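Family Forms and Fair Words: progress report to the Lamptey Fund
Prepared by Hanneke Jacobs, project lead, Vomutthorpe Family Network
Covering the period to the end of March

Dear Cillian, and everyone at the Fund,

Thank you, first of all, for your patience over the winter, when our post was going to the old address and two of your letters sat in somebody else's pigeonhole until February. We have them now, and I hope this report answers the questions in both. It is longer than the one I sent in the autumn, partly as there is more to tell and partly, I'm afraid, as I have never managed to write a short one.

You will remember that the grant was given for work with adoptive, foster and kinship families in Vomutthorpe and Rustton, and in particular for looking at the words that schools, surgeries and clubs use when they write to them. Feven Mersha put the case far better than I could when we first applied. She has been raising her sister's two boys for years, and every September she is handed a form with one box marked Mother and one marked Father and nowhere to put an aunt. She crosses out Mother and writes her own name over the top, and then the office rings her to ask whether she has filled it in correctly.

What we have done so far

We have collected 90 forms and standard letters from schools, nurseries, dentists, swimming clubs, a brass band and one very obliging riding stables. Luuk Dekker has read every one of them and made notes in the margins, some of them rather fierce. A good many forms turned out to be better than we feared. The nurseries in Rustton have mostly moved to "parent or carer" already, and one of them leaves plenty of room for a family to explain itself in its own words, which our parents liked more than anything else we showed them.

The letters were harder going. A form can be mended in an afternoon, but a letter has a tone to it, and the people who write them are often fond of their sentences. We had a long and friendly argument with one head teacher about the invitation to the Mother's Day tea. She felt that changing the name would take something away from the children who look forward to it, and I must say that several of our own families agreed with her. In the end she kept the name and added a line saying that children may bring whoever looks after them. I went along myself and it was a lovely, noisy afternoon with far too much cake.

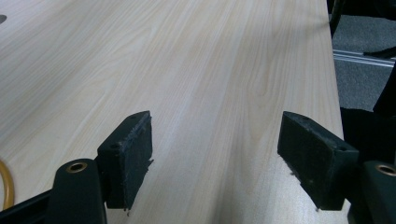
Our evening conversations have been the part of the project I worried about most, and they have become the part I look forward to. We hold them at seven o'clock, alternating between the two towns, and 27 people have now come to at least one. We gave up the rows of chairs after the first evening and sit together at a table, a plain one in pale wood with a wavy grain, and people who find it hard to look at each other while they talk about donor conception or a failed adoption can look down at that for a while instead. The talk has been frank. We have had a couple who had their daughter through surrogacy sitting across from a retired foster carer with strong religious views on the subject, and neither of them changed the other's mind. They did both come back the following month, and she brought the baby a cardigan.

I know that one of your trustees asked whether the evenings ought to come to an agreed position. We have talked about this a great deal and would rather they didn't. The families who come to us have heard plenty of positions on how they came to be families, from newspapers and pulpits and relations at Christmas, and what they seem to want is an evening where they can speak about it without having to win.

The booklet

The Asura booklet (named after the street where the group first met, and I do still get asked) is in its second draft. It runs to 16 pages and is meant for office staff and teachers who want sample wording they can copy straight out. Ruben Van Hecke has done the layout and has been very good about my changes. The section on bereavement is not right yet. Two of our parents read it and felt it hurried past the children, and I think they were right, so Feven is rewriting it with them.

What has not gone well

We had hoped to reach more fathers, and more grandparents, and we have not. The grandparents we spoke to in Rustton told us that seven in the evening is bedtime for the little ones, which we ought to have thought of. We are going to try mornings. Our survey by post was also a disappointment. We sent out 1002 copies and the replies came back very slowly, many from people who had plainly taken us for the council and wanted to discuss the bins.

Money

Spending is a little under plan, mainly on printing, as the booklet is later than we promised. We would like to carry that sum forward and put part of it towards childcare at the morning sessions, if the Fund is willing. Luuk has sent the figures separately.

Next steps

We mean to finish the booklet, try it out with four schools and hold the first morning session after the Easter holidays. Cillian, you kindly said that you might like to sit in on an evening, and everybody would be glad to have you. Do let me know whether Vomutthorpe or Rustton is easier for your train.

With warmest thanks,
Hanneke Jacobs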